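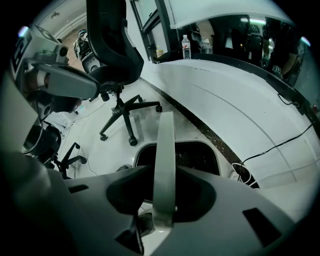

The mesh-back chair and the curved desk, with the usual bottles.

I put off writing this review for a while. Reviews of office chairs tend to get written in the first week, when everything feels better than the thing you just threw out, and I don't trust any of them, including the ones I've written. So I sat in the Marnness for four months first.

It's a black task chair with a tall curved mesh back and a five-spoke base on casters. If you've been in an office in the last 15 years you have seen something very like it. I paid $200, plus delivery, through Davon, who sell mostly to small businesses and are not very interested in you if you only want a couple of chairs. The order took two phone calls. The model number on my invoice is 2401 and the one on the carton was different, and I was told this doesn't matter.

The product page makes a lot of the back. It is supposed to "follow the natural movement of the spine," a phrase I have now read on the pages of chairs at every price you can think of. What the mesh does is stay cool, and I'll give it that. In August, with the afternoon sun coming in, I didn't stick to it once. The curve is another matter. It pushes at a spot slightly higher than where I want it, and there is no way to move it. I'm 5'10". My guess is that somebody taller would find it just right and somebody shorter would find it annoying by lunch. If you can try one before buying, lean all the way back and stay there for ten minutes. The first thirty seconds tell you nothing.

Assembly was fine. The base, the cylinder and the casters go together by hand and then there are 4 bolts under the seat. The wrench in the bag is too short to get any real force on the last bolt, so use your own. I had to retighten two of them after three weeks when the seat started to click - it hasn't clicked again, but I check.

Now the casters, which are the reason I nearly sent it back. Our floor is white and hard and shows every mark. The standard casters on the Marnness are meant for carpet, a fact you'll find on page two of the care leaflet and nowhere on the product page. On a hard floor they roll too easily. Stand up quickly and the chair takes off. Worse, they picked up grit and left thin gray lines that took some rubbing to get out. I bought a set of soft ones from Flidow and they fixed the marks completely and the rolling mostly. That's another expense on a chair that was already at the top of what I wanted to spend, and I think it should be a choice when you order.

A word on the desk, as people shopping for one are usually shopping for the other. It's the Mudgway curved desk, white, with a dark edge band along the front. It looks smart, I won't argue. It does not like having a chair pushed under it. The curve means the armrests meet the front edge at an angle, one side before the other, and if you have the arms set high they knock against the band. Drop them to the second notch and they clear. The white top wipes clean easily enough and needs to, often. Cold water bottles leave rings that you can only see from certain angles, usually the angle a visitor is sitting at.

The chair is rated for eight hours of daily use. I can't tell you how they worked that out. I can tell you that after five hours the front of the seat starts to feel thin under the legs, and that I get up more than I used to, and maybe that's no bad thing for my back but I don't think Marnness should get the credit. The tilt is smooth. The tension knob is stiff and sits where you can't reach it without getting off the chair, so you adjust, sit, get up, and adjust again.

I also asked about the warranty. It covers the frame and the cylinder. It leaves out the mesh, which is the part I'd expect to go first, and the casters. Mine shows no sagging so far, though four months is not long and I'd want to see it after two years before saying anything nice.

Would I buy it again? At full price, no. I've seen it since at $102 from a reseller clearing stock, and at that price, with the better casters added, it's a decent chair for a meeting corner or a desk that gets used half the day. For somebody who sits from nine to six I'd keep looking, and I'd look for a back you can raise and lower.

Three stars out of five, one of them for the mesh in August.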